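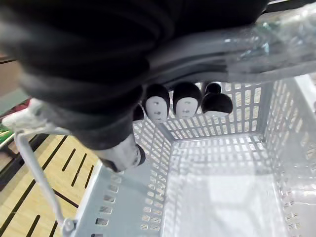
# Likthorpe bus timings

Hello and welcome! I'm Magnus Niven, and this is my slightly obsessive collection of bus departure times from Likthorpe, mostly the route out to Kudport by way of Tresta. I started writing times in a notebook while waiting for the bus home, my sister told me to put them in a spreadsheet, and now there are 3574 rows and you're reading a README.

## What's in it

Two files, both plain CSV:

- `departures.csv` – one row per bus, with the stop, the time on the timetable, the time it left, and a notes column
- `stops.csv` – the 8 stops I cover, with the name on the pole and the name everyone uses (these are often different, and don't get me started on Jardine Corner)

Times are local, 24-hour, to the nearest minute. If the bus never showed up, the `left` column says `none`. If it's blank, I missed it or couldn't read my own handwriting, so please don't count blanks as cancellations! Daryna Tkachuk did exactly that with the first version and got a very gloomy chart out of it.
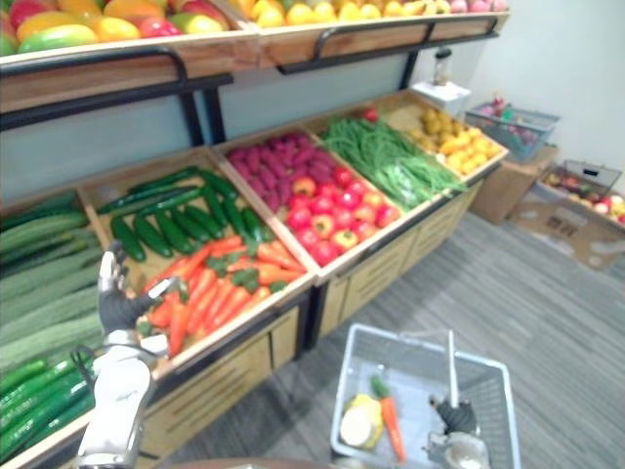

The notes column is free text and a bit of a mess. "Sub" means a substitute vehicle, usually the old single-decker with the heater stuck on. "Tog" means two buses came together, in which case both get their own row and the second one has the same timetable slot as the one it should have been running, if I could work that out from the driver's board. Beathag Imrie did all the evening rows at Tresta Bridge and writes much longer notes than I do – they're the best part of the whole thing, so have a read.

## Known problems

- The first 1000 rows came from the notebook and have no vehicle numbers
- Mornings are covered far better than evenings, just because that's when I travel
- The timetable changed partway through. Rows from before the change have `old` in the `tt` column, and you shouldn't mix the two when working out averages
- Kudport Harbor is spelled two ways. I'll fix it one day

## Using it

Do whatever you like with it. A mention would be nice but I won't chase you. Kwaku Annan made a lovely map of the late runners with it, and I'd love to see more like that.

Corrections are very welcome, especially from drivers. Last tidied up August 2026. Next job is the return trips from Kudport, which I've got on paper and keep putting off.

This site uses cookies to remember your preferences. Accept all | Manage settings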